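Questions about the tape-square test, answered as plainly as we can

Kernoden reader FAQ, last updated in December
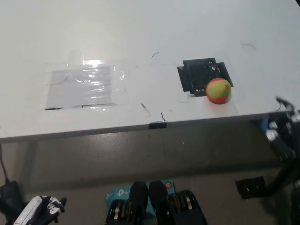 Ball at the corner of the black square, clear-tape square to its left, right arm moving at the table edge.

We posted our notes on the Ostbridge placing method last month and got a lot of mail. Some of it was friendly. Most of it asked whether the method is as good as its write-up says. Our short answer is that we doubt it, and the longer answers follow.

What is the method supposed to do?

Ostbridge is a training recipe for two-handed robots. You show the robot a task by driving its arms, it learns from those runs, and then a second stage lets it correct itself when a placement looks wrong. The write-up says this second stage cuts the number of runs you need. We wanted to know if that holds up on a job so simple that there is no place to hide: move a junior tennis ball to a marked square on a table.

Why two squares?

The black one is easy to see against a white top. The clear one is hard. It is wrinkled plastic tape, it shines, and under overhead light part of it is just a white reflection. A method that learned "go to the dark patch" will look great on the first square and fall apart on the second. We think any test of this kind should have a target the camera doesn't like.

How many runs did you do?

We recorded 285 training runs and 153 test runs. The test runs were split between the squares, but not evenly, and that was our mistake. The black square got more of them. If you average the two together you get a number that flatters the method, so we don't publish the average and we'd ask you not to work it out for us.

So what happened?

On the black square it did well, with or without the second stage. On the clear square it did badly without the second stage and less badly with it. That is a real difference. It is also a much smaller one than we expected after reading the write-up, and it shrank again when we changed the ball's starting spot.

What counts as a success?

The ball has to be at rest and touching the square when the run ends. Partly on is fine. Several readers said that is too generous, and they have a point: a ball sitting on a corner passes, same as a ball in the middle. We rescored 44 runs under a stricter rule (contact point fully inside the tape) and the gap between the two versions of the method got harder to see. We would like to rescore the rest before saying more.

Doesn't a ball roll?

Yes. That's a large part of why we are suspicious of our own scores. Let go of a ball a little early and it may end up on the target by luck, or leave it by luck. Our logs record where it stopped. They don't record whether the robot meant it. A beanbag would have been a fairer object and we plan to use one next.

Could the robot be using other cues?

Very possibly. Look at the tabletop. There is a bit of black tape over the front lip near the middle, and there are thin dark marks scattered across the white surface. A learned policy will take any steady landmark it can get. If it has tied the clear square to that bit of tape on the edge, then it hasn't learned to find clear tape at all. We tried covering the edge tape for a few runs and the results were mixed, too few to lean on either way.

Did you move the squares?

No, and this is the biggest hole in the whole exercise. Both squares stayed put through training and testing. Anyone who tells you from these runs that the robot "understands" the target is selling something. The next round will have the squares in new positions.

What about the glare?

We left it in. One reader suggested a matte cover or softer lamps. We may run that as a comparison, but a method that needs careful lighting to find a square on a table ought to say so up front, and this one doesn't.

Have you tried the Shearer baseline?

Only 2 short sessions, on the black square. It kept up. Shearer is older, simpler and much quicker to train, and we'd want to see a proper side-by-side before anyone pays for the extra stage.

Is the Plusance version any better?

Plusance is a repackaged Ostbridge with a nicer setup screen, as far as we can tell. We haven't tested it. The claims on its page use the same charts, and those charts don't show how the target was placed or how many runs were thrown out.

Did you throw out any runs?

Yes. Runs where the ball left the table before the hand reached it were dropped, and so were those where the recording stopped early. A few cases were arguable. We kept the arguable ones as failures.

Can I have the data?

The run logs and the scoring sheet, yes. Write to the address on our contact page and say which square you're after. The video is still being sorted and will go up in parts.

Should I use this method in my own lab?

If your targets are dark, flat and always in the same place, you probably don't need it. If they are shiny or see-through, it may help some. Run your own test first, move the targets between runs, and keep the failures.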